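In defence of sorting after the wash

By Negin Shahbazi

Most household advice on laundry puts the effort at the front. Separate by colour, then by fabric, then by temperature, and the rest will follow. I think this gets the balance wrong. The sort before the wash is a solved problem in most homes: two loads, darks and lights, at a moderate temperature, with anything delicate held back. The sort after the wash is where the time goes, and it gets very little attention.

My interest in this is practical. I keep the linen and clothing records for Lovach, a block of shared flats in Lendville where the residents use one laundry room and one folding table. Over several years I have watched people handle clean clothes in every order that is possible, and I have come to hold a firm view on which order is best. Fold by garment type, one type at a time, and do not touch the next type until the first is finished.

The usual method is to take whatever is on top. A pair of jeans, then a towel, then a jumper, then a T-shirt. Each item has its own fold, its own finished size and its own place in the cupboard. The person folding has to change method with every piece, and the table fills up with short, unequal stacks that have to be taken apart again later. The work looks steady but a good part of it is done twice.

T-shirts should come first. They are flat, light and quick, and they need the least table. Lay the shirt out, pull the hem level with a hand at each corner, and smooth from the collar down. The label inside the back of the neck settles which side is which, and it is a better guide than the print, which may be on either side or both.

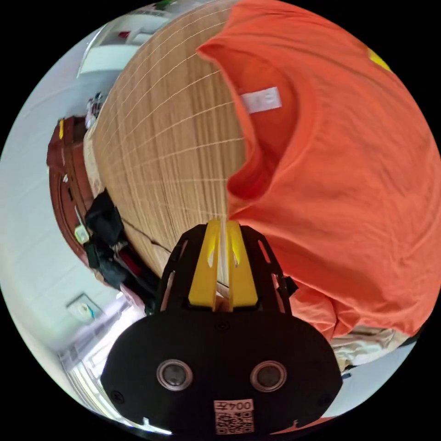 Smoothing is the step people leave out. A fold made over a wrinkle sets the wrinkle, and no amount of pressing down on the stack afterwards removes it. Five seconds with the flat of the hand is enough for ordinary cotton jersey. Bunching near the hem matters more than creasing at the chest, as the hem decides whether the folded edges line up. A shirt with a crooked hem will give a crooked parcel whatever is done above it.

Amirhossein Ghaffari, who shares the records work with me, takes the opposite position. He holds that heavy items should go first, on the grounds that denim and knitwear hide the smaller pieces and that clearing them reduces the heap fastest. I accept the observation. In one month we timed 43 loads between us, and his order did bring the heap down sooner. It did not bring the finish any closer. The total was about the same for both of us on small loads, and on large ones mine was shorter, mainly because his thick stacks took up the table and the light pieces had to be folded in whatever space was left.

There is also the question of weight on cloth. A heavy knit should not be left at the bottom of a pile of jeans for an afternoon, and it should not be hung by the shoulders either. In a mixed heap it is reasonable to lift it to one side, flat, before starting on the shirts. I count that as clearing and not as folding, so it does not break the rule.

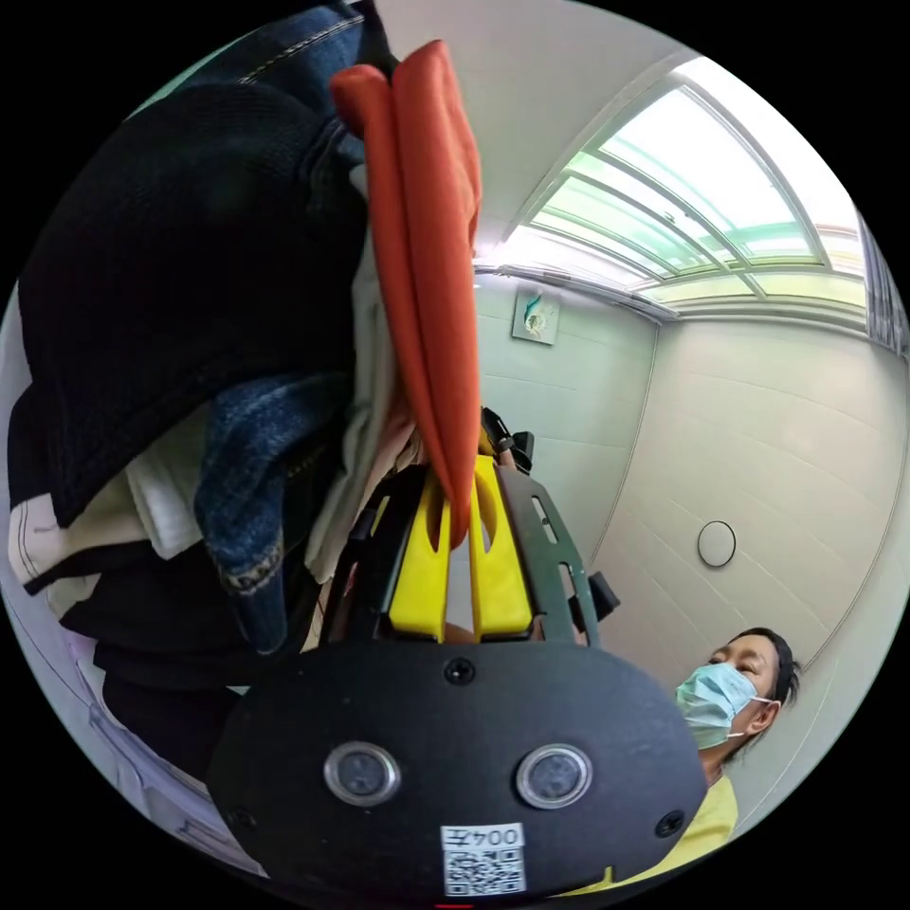
Pulling one type out of a mixed heap is easier than it sounds. Take hold of the piece near an edge and draw it out slowly; a sleeve caught under denim will stretch if it is jerked. Strong colours are found first, plain pale ones last. Pale pieces tend to sit against towels and sheets and are often missed, so I go through the heap a second time for those before moving on.

After shirts I do towels, then trousers, then knitwear. Socks are last and are paired in one go. Ghaffari pairs them as they appear, and keeps the single ones on the windowsill, where in my experience they stay until October.

The objection I hear most is that a household load is too small to justify any system. For a load of 15 pieces or fewer, I agree. Fold it as it comes. Above that the order begins to matter, and with a family's weekly wash it matters a good deal. The method needs no equipment beyond a clear table and it can be dropped halfway through, with the shirts put away and the remainder left for the evening.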